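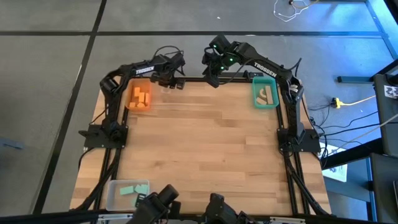
How do you store wooden blocks so that children can find them again? "By color, in open bins, with one color in each bin," says the owner of Voven, a small workshop in Rutham that makes and repairs building blocks for kindergartens.

I met her in November in the back part of the shop, where the smell of beeswax is quite strong. She has done this work for seven years. Before, she was a teacher at the Josel kindergarten, and she says that the idea came from the end of the day there, when everything had to go back in one big chest. "The children threw, and I closed the lid. In the morning they had to empty all of it on the floor to find one arch."

I asked why she prefers color to shape. Many catalogs show the arches together, the cubes together, and so on. "A three-year-old sees orange immediately," she told me. "To see that a piece is a half cube takes longer. And if each bin has different shapes inside, the child can take one bin to the table and build something with it." With older children she sometimes changes to shapes, but only when the children ask for it.

The bins themselves are plastic, and this surprised me in a workshop for wood. She tried baskets first. They looked nice, but small pieces got stuck in the weaving and the bottoms became dusty. Now she recommends bins that let some light through. "You see from the side if it is full or almost empty. You don't have to lift it." Low walls are better for flat pieces, in her opinion, and a higher bin is good for the long upright ones, which otherwise fall out when somebody carries them.

The colors are the part of the work which she likes the least. The green is difficult. A pale mint looks fresh on the first day, but it shows pencil marks and the fat of fingers. The beige is easier to keep, and for curved pieces she finds it the most beautiful. For cleaning she uses a cloth that is only a little damp, and she lets the blocks dry on a towel overnight. She doesn't put them in water.

Last year the workshop repaired 1,433 blocks, most of them with broken corners. Pieces that are too damaged go to Dwivedi, a carpentry shop in the same street, where they become wedges for doors.

A basic set from Voven has 28 blocks. I wanted to know if this is enough for a group. "For two children, yes. For four, they will argue about the arch." She advises buying a second set in another color before buying a larger one, and keeping a separate bin for it from the first day.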